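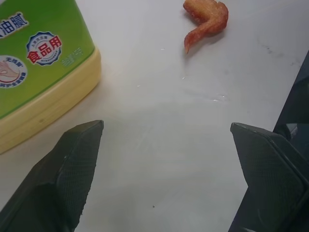
Segundo a Ditte Ingvarsson, limpar as almofadas dos dedos com pano seco só empurra a gordura para dentro da trama, e eu devia era tirar os dedos e escová-los na bancada. Respondi que sim, mas só depois de ver o que se passava com a câmara.

17 de maio de 2024. Célula Grurell, mesa branca.

Então: a garra andava a fechar torta desde que remontámos o punho, e eu convencido de que era folga no carril (passei uma hora nisso!). Os parafusos do dedo direito estavam apertados com menos binário do que os do esquerdo. Tirei os dois, limpei os assentos, voltei a montar e fiz 110 ciclos de abrir e fechar em vazio. Fecham a par – que alívio.

As almofadas quadriculadas ainda servem. O dedo esquerdo tem uma pequena falha clara na aresta, junto à ponta. Não mexi, fica anotada. Se alastrar, há um par novo na gaveta da Vadov.

Mesa: continua com manchas cinzentas do lado direito e uns riscos brilhantes no meio, de humidade ou de gordura, não sei bem. Com a asinha de frango frita e a garrafa de detergente deitada, a câmara do punho vê as duas, mas a asa fica com a parte de cima de fora. Recuei a pose de observação 13 mm e baixei a exposição, porque o branco da mesa dava reflexos.

O Botond quer a força de fecho a 85 por cento. Para a asa acho um exagero, deixei em cerca de metade e logo discutimos.

Por fazer:
– escovar as almofadas como diz a Ditte
– recalibrar a câmara com a pose nova
– perguntar à Tove pela chave dinamométrica pequena, que desapareceu outra vez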